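Óleo Medero para tábuas e bancadas, 200 ml

Fui eu que pedi à Ilo para voltar a ter este óleo na loja, por isso puxo um bocadinho a brasa à minha sardinha! Uso-o em casa há 2 anos, em tábuas de cortar, colheres de pau e até no tampo da mesa da cozinha (que já levou com tudo, coitado).

É um óleo fininho, quase sem cheiro, que entra bem na madeira clara e não a deixa amarelada. Eu passo com um pano velho, sempre no sentido do veio, e vou à minha vida até à manhã seguinte.

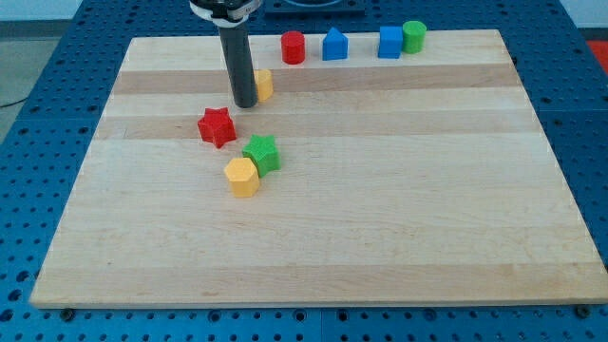 Como aplicar

Madeira limpa e bem seca. Pouco óleo de cada vez, a sério, uma colher de sopa dá para uma tábua média. Espere 6 horas e tire o excesso. Se a madeira for nova, repita.

Envio e stock

Os frascos chegam à quinta-feira. Em agosto a Tamara Zakharchenko trata das encomendas sozinha, portanto contem com mais uns dias. Recargas só por pedido, escrevam-nos antes de encomendar.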